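How do you buy a robot? (And why does it take so long?)

Hello! I'm Thulani Engelbrecht, and my job is planning what our workshop at Dredimwood spends its money on. Lots of children write in and ask how much a robot costs. It's a great question, and the answer is a bit like asking how much a holiday costs. It depends where you want to go!

So before I look at any prices, I write down the job. Ours was folding clothes. Jeans are a good test, as the cloth is thick and the legs like to go off in different directions. 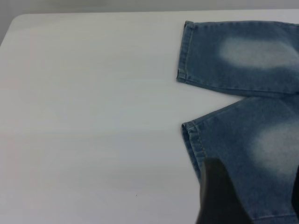 Step 1: Make a list of ALL the bits

The arm is the bit everybody wants to talk about. But an arm on its own can't pick up a sock. It needs a gripper, which is its hand, and some cameras so it can see what it's doing. Then there's a table, cables (so many cables!), a computer, and spare parts for when something snaps. My first list for the folding job had 57 things on it, and I still forgot the plug sockets.

Step 2: Share out the money

Pretend you have 417 tokens to spend. If you blow the whole lot on the arm, you've got a very fancy arm and nothing to plug it into. I like to put some tokens in a jar marked "oops" before I spend any others. Something always costs more than you thought, and then you're very glad of the jar.

Step 3: Try before you buy

We had 2 grippers to choose from, one called the Tomby and one called the Preltunon. I asked to see both of them handle real clothes, the sort you'd find on your bedroom floor. A neat pile is what I'm hoping for, but I also want to know how long a fold takes and how often a person has to step in and help.
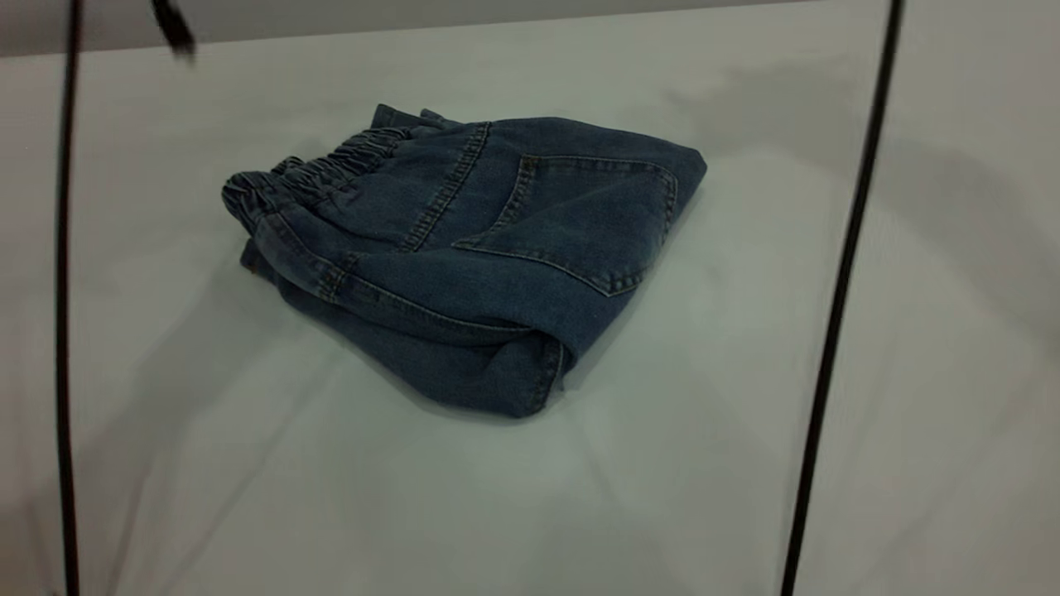 I write all of that in my notebook, even the boring days, and then I go back to my list and cross things out. Sometimes the cheaper gripper is fine. Sometimes it's cheap and you end up buying it twice, so that goes in the notebook too.

Step 4: Wait

Sorry! Our table came from Van Wyk and we ordered it in May. Big things get made after you ask for them, and then they have to travel.

Have a go yourself

Pick a chore you'd love a robot to do at home. Write down every single bit it would need, then share out your 417 tokens. Don't forget the oops jar.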